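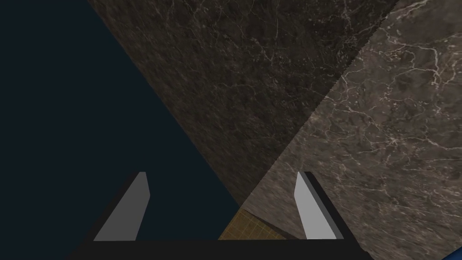

Arkis grip monitor for two-arm units

The monitor stops both arms when a jaw reports closed on an item but the finger gap reads fully open. On the Skillthorpe simulated cell this false grip came up in 2 of 20 ring picks.

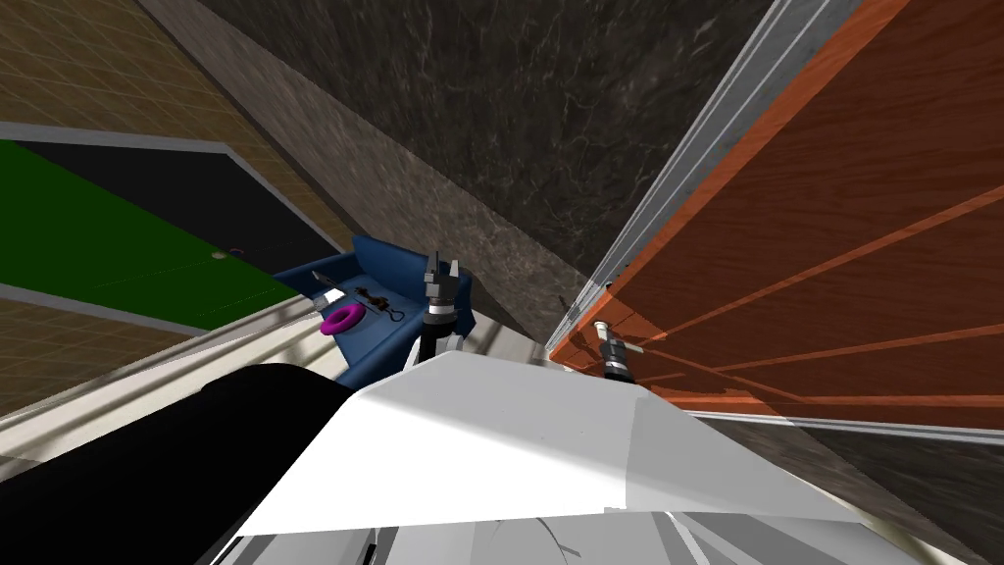
Simulated cell, left gripper beside the blue tray.

Fault code 5 is held until reset by hand. Do not clear it with an arm near a wall or panel.
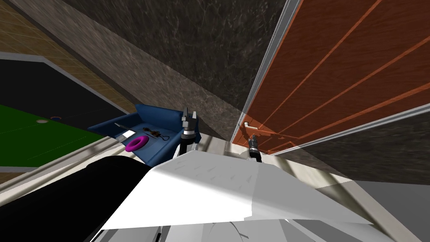 Left gripper open, magenta ring on the seat.

Fault queries: Mikkel Juhl, Arkis.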